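Partanen Lettings
January 22, 2025

1/ I've been meaning to write this since before Christmas, so put the kettle on. A few thoughts on small office lettings and what I'd be doing now if my lease was up in August.

2/ First thing, dig out the lease and read the bit on notice. Yes, all of it, even the pages that make your eyes water. I had a lovely tenant in the Prarnon building last year who was sure she had three months to play with and it was six. We sorted it, but it was a fraught few weeks for both of us!

3/ Rents round here haven't done what people said they would. The smaller units have crept up, the big open floors have sat there, and the middle is anyone's guess. If you're in the middle (you probably are, most of you who write to me are) you've got more room to ask for things than you think.

4/ What to ask for? I'd go for a rent-free month at the start before I'd go for a lower rent. Landlords are funny about the headline figure as it follows them into the next deal, but a free month or a bit of painting they'll often wave through — mine certainly do.

5/ Service charges next, and I'm sorry, it's the dull one. One of the suites at Clomodus went up by £481 over the year and the tenant only spotted it when she did her books. Ask for last year's statement and this year's budget and lay them side by side. If the agent goes quiet, ask again, nicely.

6/ Lots of messages about flexible space. I do like it for teams that are still finding their feet, and Zomina has some very nice rooms by the canal. But do the sum over the whole year with the meeting room hours added in. For one firm of nearly 20 people it came out 40 per cent dearer than the plain old lease across the road, and they'd have had to share a fridge.

7/ And somebody asked whether to wait and see what interest rates do. I wish I knew, I really do. I wouldn't hang a decision on it. If the place suits you and you can manage the rent in a thin month, that counts for a lot more than whatever the bank does in spring.

8/ I've put my list of questions for viewings into one page, free to anyone who'd like it. Just reply with the word LIST and I'll send it over this evening once the dog's been out.
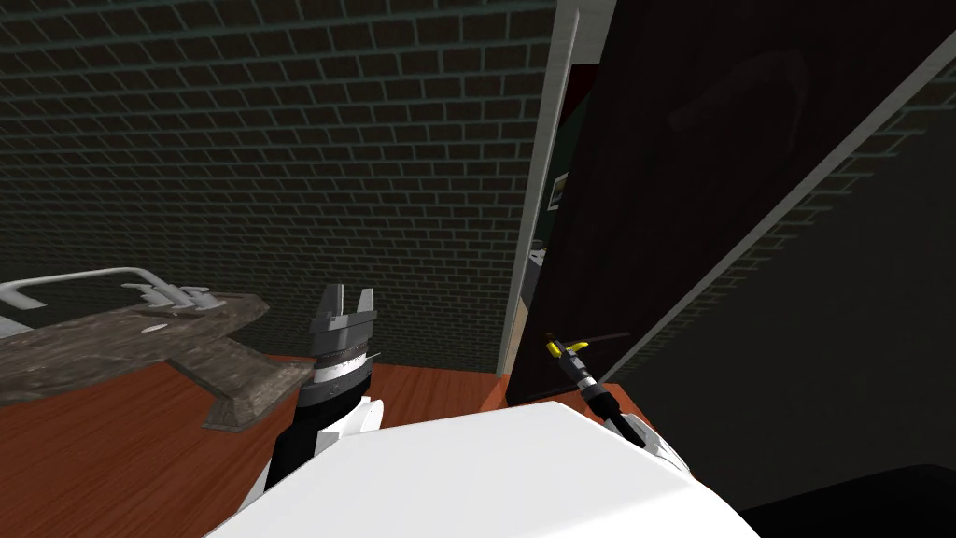 9/ It covers break clauses too, as so many of you asked, and there's a bit on parking at the bottom.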